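The junk drawer finally beat me. I went in for a pair of scissors and the whole thing jammed on something at the back, so I pulled it right out, carried it to the table and tipped it over. Out it all came!

I should say I've been a keeper of small things forever. My friend Neema Mwakalinga once gave me a set of Celberg drawer dividers as a birthday present, which was a hint, and I put them in the drawer still in the packet. (They were what jammed it.)

So I started a proper sort. Old keys in one bag, dead pens straight in the trash, and the fun stuff spread out on the woven cloth where I could look at it properly. 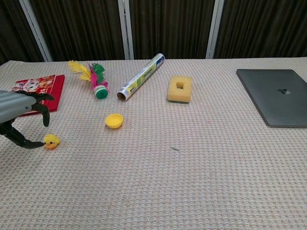
Little yellow chick up front, feathered shuttlecock behind. Both staying!

The shuttlecock is the kind you kick, and I love those feathers — yellow, bright pink and green. My record is 20 kicks, set in my old kitchen, and I have never come close again. The chick is so tiny that I keep losing it, so it's going on the windowsill by the basil.

The red one with the cartoon on the cover I'm still undecided about. It's flat, it takes up no room, and I'm a pushover. Maybe it can go on the bookshelf for now.

Next up is the hall closet, and I need 2 more boxes before I even open that door.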